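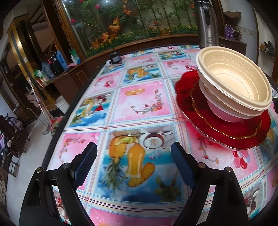
Gratamon Table Sets

Gratamon is a growing collection of notes and photos on the everyday tables of ordinary homes: printed cloths, stacked dishes, the bowls that come out for fruit and the plates that come out for guests. We love this stuff, and we hope you find uses for it we haven't thought of!

What's inside

900 photos of tables with a cloth on them
200 close views of dishes and bowls, single or stacked
cloths.csv - main colors, pattern type, motifs (fruit, flowers, checks, plain)
dishes.csv - color, rim shape, material where we're sure of it, what sits on what

How we label

Dishes are listed from the bottom of the stack up. A typical entry reads "red glass plates, wavy rim, gold edge / small bowl, white, pink outside / large bowl, cream, raised key pattern." Fruit printed on a cloth goes in cloths.csv only, so a pineapple in the motif column is never one you can eat. Please keep it that way if you send additions - we spent a whole Monday pulling printed citrus out of the food tags.

There are 21 motif tags so far. "Tropical" was dropped in the Fernell release and split into pineapple, coconut and palm, and searching is so much more fun now.

Known gaps

Round tables are scarce. Lace is tagged unevenly before the January update. Glass and clear plastic may be mixed up in the older rows.

Credits

Labels by Mehrangiz Hashemi and Kourosh Pakzad. Corrections are very welcome, especially on rim shapes - open an issue with the row number and your suggested tag.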